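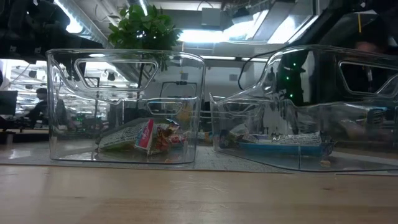 **Figure 3.** Low side camera, Clirken cell. Two clear bins on the felt-like mat, wrappers in both.

### 4.2 Cell setup and upkeep

All sorting trials ran on one cell, the Clirken, two arms on a black extrusion frame with a butcher-block top. Notes here are on how it is kept in shape. Policy training is in Section 5.

Bins go on the gray mat, side by side, never straight on the wood. On bare wood they crept when a finger touched a wall, and a crept bin meant a failed place on the next pick. Mat edges get checked before every block. Clear walls were kept on purpose: glare off the ceiling lights is part of the test, and the side view has to look through one wall, often two.

Cables are the main wear item. The left arm carries its loop outside the links, so slack is set with the arm at full reach and then checked again folded. Too short and the wrist stalls, too long and the loop drags over the wrappers. We lost most of October to one loop tied too short. 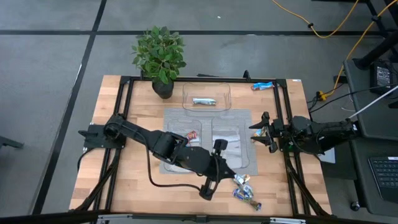
#### 4.2.1 Daily checks

Done cold, before the first episode:

- Fingers: wipe pads, look for sugar film, close fully on nothing. Gap at the tips means re-zero.
- Base bolts, both arms. Left one loosens first.
- Cable loops clear of the mat.
- Head view and side view both open in Titow, our logging tool. Compare with the saved reference, nudge the bins untill they line up.
- Floor: tape lines visible, extension cord outside the caster path.

Pads are swapped every 500 episodes, or sooner if a foil wrapper slips twice in a row. Re-zero after every swap. Skipping this cost us 31 episodes, all thrown out.

#### 4.2.2 Reach into the bins

Side walls are tall compared with the finger length, so the housing comes down close to the rim. Approach is near vertical. Wrist speed is capped once the tips are below the rim, and release height is set per bin after any change to the mat.

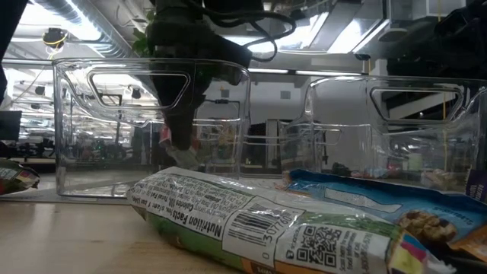
**Figure 4.** Gripper inside the left bin holding a small item. Larger snack bags in the foreground, side camera.

Large bags close to the side camera hide the lower bin walls. Bin floor contact can't be judged from that view alone in such episodes, so labels are taken from the head view and the side view is used for height only. Petridis calibration (one board, both cameras) is rerun if either mount gets bumped.

#### 4.2.3 Faults and repair

Total logged: 1,000 episodes, of which the first 400 used the old finger pads. Most stops were soft: grip timeout, wrapper folded under a tip. Operator clears the item by hand, arms held, then resumes. Hard stops were connector faults at the right arm. Fix was a new plug and a strain relief at the back of the arm.
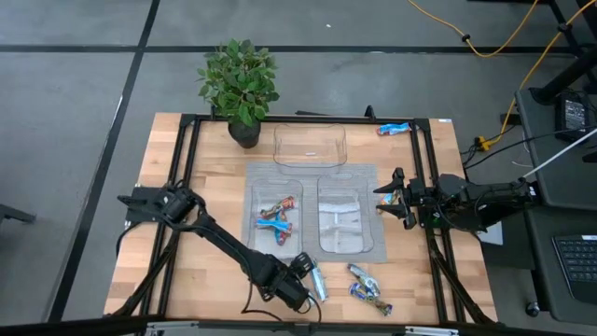

After any hard stop the full check list is run agian, both arms, even if only one tripped. Items go back on the wood by hand, no fixed layout. The spare gripper is a Hivenska unit with the same bolt pattern; swap needs one hex key and a re-zero. Offsets are stored per gripper, not per arm. Loading the wrong file shows up as a steady miss to one side, easy to mistake for a camera shift, so check the file first.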